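Can a Robot Pack Your Lunch?

You get home from school, unzip your lunch bag, and take out the box. In the morning somebody puts it all back again. You could do that job in a minute while talking about something else. Could a machine do it for you?

The short answer is: some of it, slowly, on a good day.

Robots have been working in factories for a long time. A factory robot might put the same screw in the same hole 600 times before lunch. It does this very well, because the screw and the hole are always in the same place. A kitchen is different. The lunch bag might be standing up or lying on its side. Yesterday there was an apple and today there is a pear.

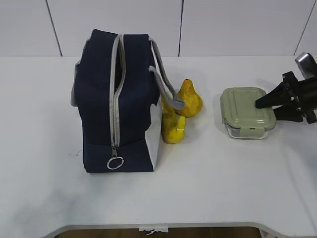 Hard things are easier for a robot than soft things. A food container with a snap-on lid keeps its shape when you squeeze it. If the robot knows where the container is, it can close its fingers on it and lift. Fruit is harder. It is round and can roll, and if the robot squeezes too much, it makes a bruise.

Soft things are the worst. Cloth bends and folds every time you touch it, so a bag never looks exactly the same twice. Your brain doesn't mind. You see a crumpled bag and know it is a bag. A robot has to learn that from practice, and it needs a lot more practice than you did.

What the robot sees

Many robots have a small camera near the hand. It moves when the hand moves, so the robot gets a close look at whatever it is reaching for. The trouble is that one thing can hide another. If a piece of fruit is behind the bag, the camera may see only a bit of yellow. You would guess there was more of it back there. The robot has to learn to guess too.
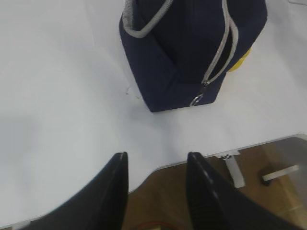
Nhyira Adjei
Staff Writer, Vedeck Kids
15/08/2024

The problem with zippers

Try this at home. Hold a zipper pull with one hand and keep the other hand in your pocket. Now open the bag. The whole bag probably slides along with the zipper. Most people use two hands without thinking: one holds the bag still and the other pulls.

A robot with two arms can try the same thing, but the arms have to work together. If one pulls before the other is holding on, the bag comes along for the ride. A zipper pull is also small and thin, and it flops around. 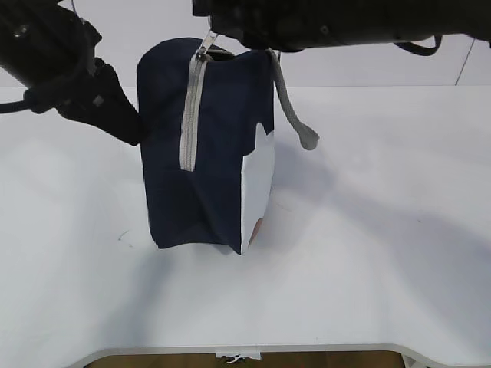

People have skin that can feel when something starts to slip. Many robot hands can't feel much at all, so the robot has to watch closely with its cameras.

So are chores over?

Not yet. Robot vacuums are already in lots of homes, but they have one job and the floor stays put. Packing a lunch is many small jobs in a row, and a mistake in one can spoil the next. For now, you should still know how to zip your own bag.

Words to know

Gripper: the part of a robot that holds things, like a hand.
Automation: using machines to do work that people used to do.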